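September 2018

Day one of the new routine, and I'm so excited about it that I'm writing this with my hair up in a towel! 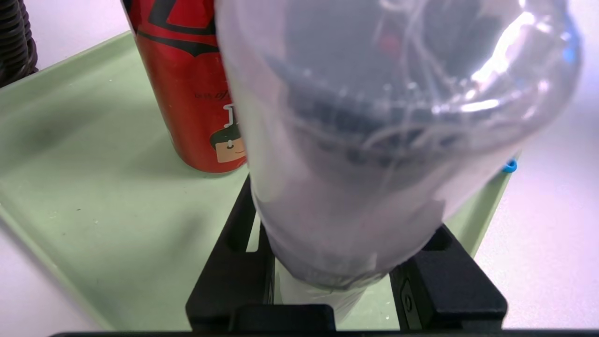 Trudy Tapsell told me in April that I was washing my hair far too often and that my scalp would thank me if I left it alone for a bit. She said every other day was plenty for hair like mine, that the suds only need to go on the roots, and that the ends get clean enough from the rinse. I nodded and went home and carried on exactly as before, every single morning, the whole length of it, piled on top of my head like a shampoo commercial. Well, Trudy, you were right, and I've finally come around.

So the plan is a wash every 3 days. I worked up to it over the summer (every other day first, as she said) and the middle stretch was pretty grim, I had a greasy fringe and wore a lot of headbands. But then one morning I brushed it out and it was just... soft! Not slippery soft like after conditioner, more like it used to feel when I was a kid.

The brushing is my favorite part. I'm doing 100 strokes before bed, which my grandmother swore by and which I always thought was nonsense. It may still be nonsense, and I've read that too much brushing breaks the ends, so I go gently and stop if it starts to crackle. I got a Grakholm brush, the flat kind with the wide bristles, and it doesn't pull at all. I do it sitting on the edge of the tub with the radio on and it's ten minutes when I don't look at my phone.

Shampoo is still undecided. The Jokitz one smells wonderful, like orange peel, but left the back of my neck itchy both times. Studura has no smell to speak of and rinses out fast, so that's the front runner. I bought the 500 ml bottle, and at this rate it should last me until Christmas.

Tonight I also tried oil on the ends for the first time. One drop! I used three last week on my sister's hair and she looked like she'd been caught in the rain, so I've learned. Rub it between the palms, then just the last couple of inches, then leave it be.

Still to do: book a trim at Tănase (only the dry bits, I want to keep the length), find a softer pillowcase, and rinse with cooler water, which I keep forgetting because I love a hot shower too much. Next wash I'll try the Studura again and skip the oil, so I can tell which of them is making the ends so shiny.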